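Week 8: Learning two-arm tasks from demonstration
Handout to accompany the Wed 4 July lecture
Prepared by Rowena Dagdag

Read this before the lab. It covers action chunking and how we evaluate a bimanual policy, and it assumes you have finished the week 3 notes on behavioural cloning.

1. Where plain cloning goes wrong

A cloned policy maps the current observation to the next action. Small errors move the arms into states the demonstrations never covered, and the errors grow from there. With two arms the problem is worse. If the left gripper is a centimetre off, the right one is now working from a layout it has not been trained on.

The Hemville cell has two arms mounted at the front of a shared tabletop. Most of the useful work happens in the strip where their reaches overlap, and that is also where collisions are most likely.
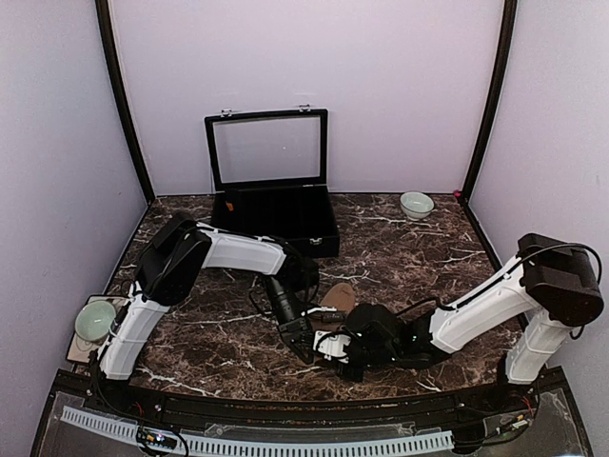 Chunking deals with part of this. The policy predicts a short sequence of joint targets for both arms together, and the controller executes some or all of it before asking for another. Fewer decisions per episode means fewer chances to drift. It also copes better with pauses in the demonstrations, where a single-step policy tends to stall.

The cost is slower reaction. If an object slips in the middle of a chunk, the policy won't respond until the next query. Overlapping the chunks and averaging them smooths the motion, but it can blur two valid strategies into one that doesn't work.

2. The Cuseck set

We use 673 teleoperated episodes. After removing those with dropped camera data, 633 remain. Don't put the removed episodes back in to get a bigger training set; the wrist and overhead streams are out of step in them.

Each observation combines a fixed view with the wrist views. The fixed view gives the layout. The wrist views help in the last few centimetres before contact, particularly with fabric and cord, whose shape can't be summed up in a single pose.
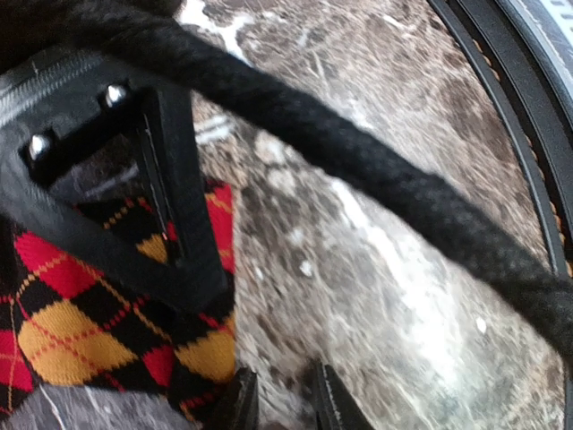
Gerardo Evangelista argues that the wrist views should be dropped for the first round of training and added later, as a policy given everything at once can lean on close-up texture and ignore where the other arm is. Try both orders if you have the compute time, and keep the random seeds the same.

3. What to report

Give success per stage (reach, grasp, release) as well as for the whole task. Report every trial, including the ones you stopped by hand, and note the chunk length used.

Submit your results table to Arnel Bañez before the next tutorial.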